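Illico finishing cell, assessed on gloss timber: comments invited before the subscription closes
March
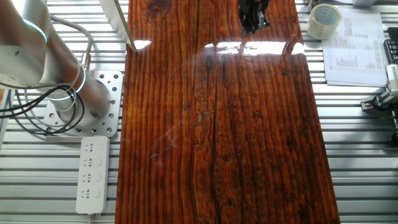

Posted by the Workshop Automation Coordinator, Terkinham Joinery Training Centre

Members of this forum will be aware that the Centre has been considering the Illico bench cell, which is offered either as a purchased kit or as a subscription with support. The trial has reached the stage of handling and inspecting clear-finished boards, and a report is due to the Centre's equipment panel. Comments from organisations with experience of the product would be appreciated.

Our findings to date are as follows.

The arm arrives on its own perforated mounting plate, and the hole grid made installation on our slotted aluminium bench straightforward. Two members of staff completed the work in a morning. The documentation for this stage is clear and the hardware supplied was complete.

Performance on matt and satin boards was satisfactory. We presented 50 satin pieces over the trial and the cell handled all but 3 without operator assistance. High-gloss boards have been more difficult. The dark reddish-brown board now on the bench returns a broad band of glare across its upper part, and the vision software has repeatedly treated the margin of that band as the end of the workpiece. The dark line running lengthwise through the middle of the board was also reported as a split on one pass and as grain on the next.

The Centre's provisional view is that the product is suitable for satin work and should not yet be relied upon for gloss.

Replies

maltance_fitout
Thank you for a measured account. Our firm, Maltance, has operated an Illico cell under the subscription for two production seasons, and our experience differs in one important respect. The glare fault was largely resolved once the overhead lighting was replaced with a diffused source placed low and to one side. The supplier lists a suitable hood as an optional accessory. In our opinion it ought to be included in the base price, but the fault should not be attributed to the software until the lighting has been addressed.

radebe_procurement
I would respectfully disagree with the previous contributor. A product marketed for finishing work should cope with a finished surface under ordinary workshop lighting. Radebe evaluated the same cell and declined it on that ground. We were also quoted separately for the hood, its bracket and a recalibration visit, and the three items together altered the comparison with the competing bid considerably.

grain_and_gauge
The image shows a lot of figure in that board, with knots and swirling dark patches near the centre. I would not expect any inspection package to separate a crack from a dark streak on timber of that character by camera alone. Our tradespeople check with a fingernail. May I ask whether the pale scratches toward the lower left of the surface were recorded before the trial began? If the gripper is a possible cause, that belongs in the report.

Workshop Automation Coordinator (original poster)
The question is a fair one. The board was drawn from our practice stock and no condition record was made beforehand. I am therefore unable to attribute the marks to the cell or to exclude it. Incoming boards will be recorded from now on, and the report will state that the information is missing for this piece.

With regard to lighting, the Centre has requested the loan of a hood. The supplier has agreed in principle to a period of 30 days.

benchside_ontario
A word on housekeeping, if I may. I see a power strip lying directly on the slats beside the work, and cables looped across the mounting plate. Our safety officer required both to be moved beneath the bench before she would sign off on a comparable installation. The Illico manual says very little about cable routing, and I consider that a weakness in a kit sold to training organisations.

maltance_fitout
I agree as to the manual. The subscription does include a site visit at which cabling is reviewed, and purchasers of the kit alone should be told plainly that they forgo it.

radebe_procurement
That visit was described to us as chargeable. It would be helpful if members could compare the wording of their agreements — ours was issued through a reseller, and the terms may vary.

Workshop Automation Coordinator (original poster)
Our agreement is direct with the supplier and lists the visit as included. I will post the relevant clause once I have permission to do so. The cabling comments have been passed to our own safety officer.

The panel has deferred its decision until the hood has been tested on the gloss boards. Members who hold results for lacquered hardwood, favourable or otherwise, are asked to add them to this thread.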